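Home > Forum > Plumbing > My posts

Filed under: Hoses and waste pipes

Hose joint comes apart

Kristaps Rebane
I have a grey ribbed hose with a smooth coupling in the middle and a paler ring above it. When I pull the two ends, I am afraid that the ring will slip out.

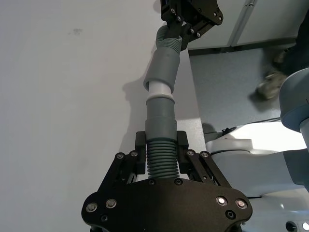
I bought it from Onditz and the paper says nothing about glue. Must I glue it, or is pushing enough?

Tarmo Priedītis
Please do not glue before you know the plastic. Clean both ends, push straight and turn a little. I would also add 2 clamps. Two specks are there:
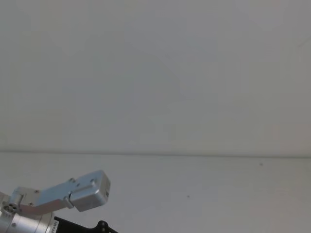

Pale grey top against the wall, right side

Siliņa
Just buy new one, it is cheap.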